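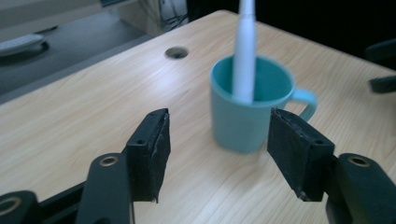

Melina Papadakis asked in the tutorial why we mark a machine on tidying a bathroom shelf when it can already weld a car door. Her point was that the door is always in the same spot.

Units > Household Automation > Week 5

Chores so far
1. Putting a toothbrush in a mug. Easy for a person, hard for a machine: thin object, narrow opening, and the mug can tip.

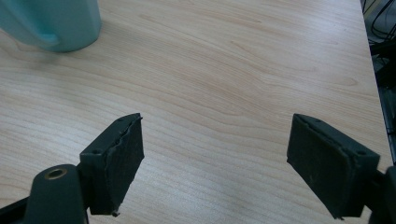

2. Scoring. Drolar gets 10 tries per layout. A knocked mug is a fail.

In the July trial it passed 64 per cent, well short of reliable. 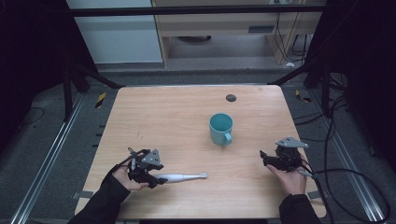
Speed is the other problem, so bring your timing sheets to the lab.

Contact: Davina Kinnear | Back to top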